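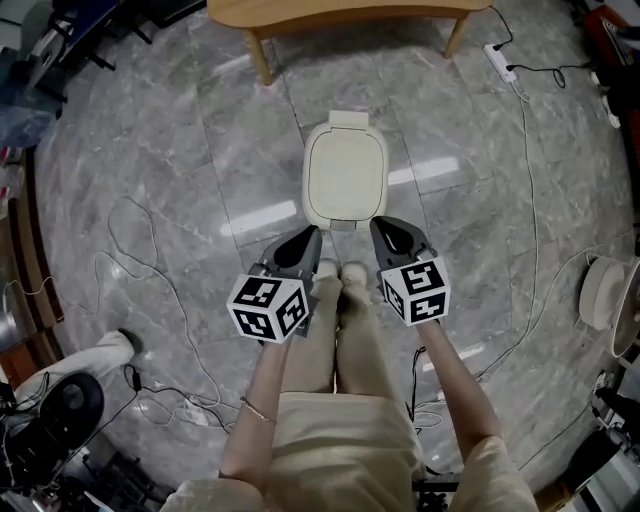
What happens to the Plomow branch library when the lease runs out in June? It moves four blocks east, into the former Okoth shoe store, and keeps the same hours and phone number.

The town council approved the move by a vote of five to two after a meeting that ran past 10 p.m. The new lease is for 16 years, with a fixed rent for the first four. The library has been in its current rooms over the post office since the building opened, and the landlord told the town last fall that he wanted the floor back for offices.

Fadime Işık, the branch manager, said the new space is smaller on paper but easier to use. It is all on one level, and the front door opens straight onto the sidewalk. Visitors now have to take an elevator that was out of service for 20 days last winter.

"We had people calling from the lobby to ask if we could bring their books down," Işık said. "We did it, but you can't browse that way."

The branch had 3,237 active cardholders at the last count. Most live within walking distance of one site or the other, according to the plan given to the council. The number 8 bus stops outside the Okoth building and will keep doing so.

Not everything will fit. The branch plans to send 2,000 books to the main library on Novis Street, mostly older reference works and second copies of novels. They will stay in the catalog and can be requested as usual. The local history shelves are coming along in full - a point several residents raised during public comment - and will get a locked case near the desk.

The two council members who voted against the lease said they had no quarrel with the location. They wanted a shorter term and a clause letting the town leave early if the roof needs major work. The owner has agreed to an inspection before the keys are handed over, and the report will be posted on the town website.

Zusia, the cafe next door, has asked to put a serving window in the shared wall. The council did not act on that request and will hear it at a later meeting.

The old branch will stop lending two weeks before the move. Books due during that time will be renewed automatically, and no fines will be charged. Returns can go in the drop box behind the post office until the new branch opens, or to the main library at any time. Story hour will be held in the school gym on Linden Avenue while both buildings are closed.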